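Slot Two

Zerrin had the planner open on one screen and the log on the other. Ten to three, Sunday. Gisstead wanted the build by morning.

"Again," she said.

Santeri hit run. The arm came down over the tower, stopped just above the blue-labelled stick of RAM. Stopped and stayed.

"Timeout?"

"No. It's thinking."

It wasn't thinking. It was waiting on a pose that never came. Line 81, a wait with no limit. She swore, put a limit in, saved it, spelt the commit mesage wrong and left it.
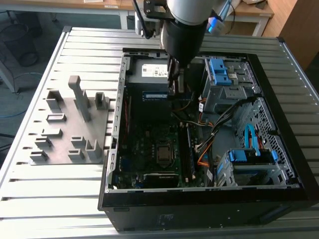 Half past three

Tool next. Leave the memory alone a minute, do the holders. The wrist view came up grey, all board, and the rod creeping up it.

"Which slot does it think it's on?"

"Second."

"Which slot did we ask for?"

He looked. Scrolled. Looked again. "Second."

First time all night the two had agreed. Confidence 65. Neither of them said anything in case it heard. 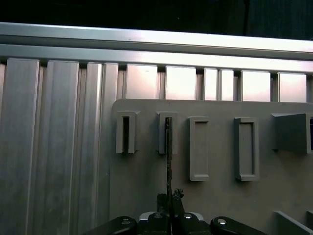
Wrist view, rod lined up on the second holder.

Her phone went. Dilek, from Teltis, awake for reasons of her own.

"Is it working?"

"Bits of it."

"Which bits?"

Zerrin turned the phone face down. Back to the board, the green one. Fingers pointing at the gap between the blue module and the empty slots, and the estimator flipping from one side to the other. Module, slot. Module, slot. Eight times she watched it go.

"It can't pick," said Santeri.

"Then give it the last frame. Let it rember where it was."

He typed. She held her breath, stupid really.

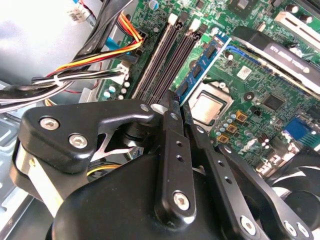
Ten past four

The flipping stopped. Module. Module. Module.

"Don't touch anything," she said, and went to find her coat.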